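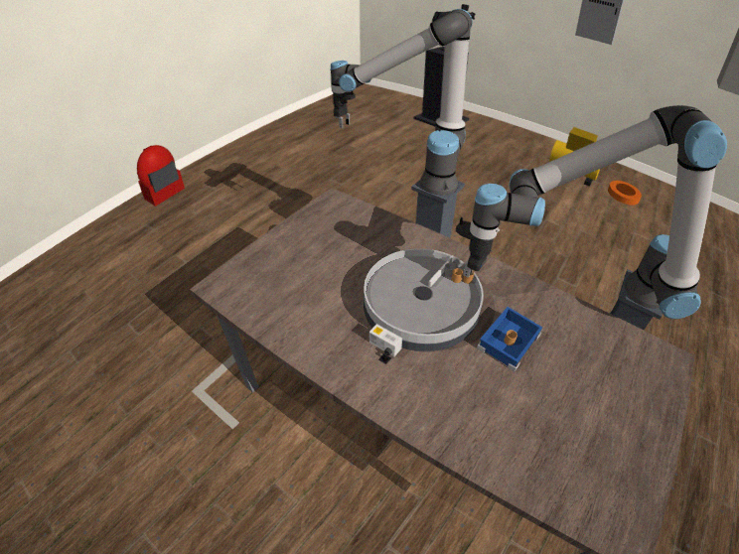 Workshop tips – picking small parts off a round tray with an arm

2/8/23

Notes from the Mumport shed, mostly for the Thursday crowd. We spent a good while on Valeriano's question – does practising in simulation carry over to the real bench, or are you kidding yourself? Short version: it carries over, if you mess up the sim on purpose. Tips below, no particular order.

Model the junk. First go we had a bare table and a floor, nothing else. Looked lovely. Camera on the real bench then got confused by everything lying around. Put stuff in the background, a cabinet, a wall panel, things on the floor. Doesn't need to be pretty.

Shadows matter more than colour. Hard dark ones across the tabletop, moved every run. We trained one version with soft even light and it kept going for the dark patch beside the tray instead of the part. Reran with the light shifted each time and that mostly went away.

Straight down over the part, stop, then lower. Angled approach saves a second and clips the rim. Not worth it.

Two parts side by side is the hard case. Gripper fingers need somewhere to go. If they're touching, nudge first, then grab. Corey Gilchrist wrote the nudge move and it's ten lines, ask him for it.

Same colour parts, same colour trouble. Orange on light grey is easy to find. Orange next to orange, the finder draws one big blob. Split by edge, not by colour. Took us most of December to work that out and teh fix was one setting.

Bin goes beside the tray, close. Long swings are where things get dropped. A blue bin with orange parts is a good pair if you're buying new.

Park the arm you aren't using well clear, gripper over bare floor. Do it in the sim too or the planner will assume it can cut through there.

Numbers, for those who asked. 2364 simulated picks, then 116 on the real bench. 10 misses on the bench, nearly all with parts touching. Before we moved the lights around it was 35 misses from the same number of tries. Small test, one bench, one tray, so don't go quoting it at anyone.

Floor marks – tape or paint an L where the table leg sits. Table gets bumped, your whole calibration is off and you'll blame the software. Ask me how I know.

Wipe the tray rim before you calibrate. Dust and oil shift the edge a bit on camera.

Still to try: clear parts, wet parts, and a taller rim. If you've got a spare basin-type tray bring it along, any size will do. Grusano scripts are on the shared drive, use the newer folder, the old one has the wrong gripper width in it.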